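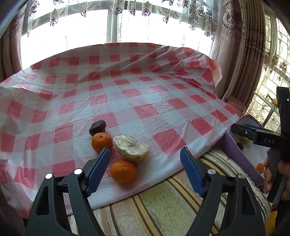 3.2 Fruit left on the table

Figure 4. Fruit on a checkered plastic tablecloth near a window: two whole oranges, a cut piece of yellow-skinned fruit under clear plastic film, and a dark, wrinkled fruit similar to an avocado.

In the first round of visits we asked only about food kept in the refrigerator or in closed cupboards. It became clear in the Wirstead households that this left out a good part of the fresh fruit. Many people keep fruit out on the kitchen table, with or without a bowl, and do not think of it as stored. When asked what they had in storage they did not mention it. The second version of the interview guide, drafted by Lo and Politis, therefore added a separate set of questions on food in open view, and the results in this section come from that version only. It was used in 42 households.

We sorted the fruit on tables into three groups: whole fruit with no visible aging, whole fruit with a shriveled or darkened skin, and cut fruit. The groups were often mixed. Figure 4 has all of them within a small space, the cut piece lying between the rear orange and the window side of the front one, with its flesh facing up under the film. We did not try to judge ripeness or safety by eye. A dark skin on an avocado, for instance, may mean that it is ready to eat, and several participants objected when the interviewer called such fruit "old."

Cut fruit was treated differently from whole fruit in what people told us. Most said that a cut piece should be eaten the same day, and that covering it was a way of marking it as the next thing to be eaten. One participant in Tovar put it this way: "If it has plastic on it, it goes first. If it's whole, it can wait for somebody to want it." Others used a saucer or an upturned cup. Foil was mentioned in 6 households, all of them in Tovar, and we have no explanation for this.

Whole citrus was the fruit people worried about least. Oranges were bought in larger amounts than other fruit and were described as something that "keeps itself." This confidence did not always match the food diaries, where citrus made up a fair share of the whole fruit thrown away — usually single pieces from the bottom of a bag. Participants rarely recalled these losses in the interview, even when the diary entry was less than a week old.

Position on the table also came up. Parents of young children spoke of putting fruit near the edge so that it could be reached. Older participants living alone tended to keep it close to where they sat. Windows were mentioned both ways: some wanted light on fruit that was still hard, and others moved everything back from the glass in warm weather. Rocha coded these remarks separately, and they are taken up again in Section 3.4 together with the answers on shelves and counters.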